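Robot Learning Lab, Week 4 handout
Collecting demonstrations by hand
Notes by Yến Đặng 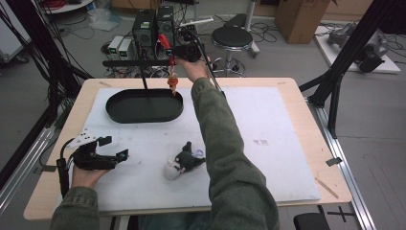

Fig. 1. Two hand-held grippers at work, with the keychain in the right one and the tray on the far left part of the board.

We finally get to my favorite part of the course! Up to now you have trained on the Nenside set, 2848 episodes that other people recorded. From Monday you make your own, and I think you will read every data paper differently afterward.

Some terms first. An episode is one attempt at a task, start to finish. A demonstration is an episode we keep. The policy learns to map what the cameras and sensors report to the next motion of each gripper, so your small habits end up in the model too – how wide you open the jaws, how long you wait before closing them.

Keychains are a great object to learn with. The strap, the links and the charm can all move differently, and a policy that has seen only rigid blocks has no idea what to do with that. Last September's group recorded 500 episodes with Skerero objects and kept 411. Most of the rejected ones had a long pause in the middle while the person decided what to do next.

While recording:
Move at a calm, even speed.
Change the starting place of each object between episodes.
If you drop something, pick it up and carry on. Recoveries are wonderful data!
Keep your sleeves clear of the jaws.
Mark a failed episode right away, before starting another.

For next time: record your share, replay five episodes at half speed, and write half a page on where your two hands disagree about timing. Bring one episode you would throw out and be ready to defend the choice – we'll vote.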